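Teaching a field robot to find its way home by the skyline
27 March 2025
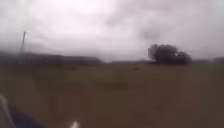 I've been meaning to write up our homing method properly, so if you've got a slow little robot and an open field, have a go! We run ours on the Noltcombe plot, and the code is a small package called Vurkusska.

First, drive the robot out from its base by hand and save a frame every couple of seconds. We kept 3000 on our first outing, threw out the broken files and had 2949 left -- plenty.

Next, shrink each frame right down and blur it. I know, it feels wrong (I fought it for weeks), but fine detail changes with every gust of wind and the big dark lumps on the horizon stay put. Mask out any bits of the robot itself, or the matcher will happily decide that every place looks the same.

Then split your frames. I train on 2000 and hold the rest back for testing. Keep neighbouring frames together when you split, otherwise your scores will look lovely and mean nothing.

Now run the matcher with a window of 2 frames either side. If the guess jumps about, widen the window a bit before you touch anything else. Ours still gets muddled in thick fog, and I haven't fixed that yet -- the Jutholm settings file helps a little, so start from that one.

Last updated: March
Contact: the Petrenko field robotics page
© Vurkusska project
Back to top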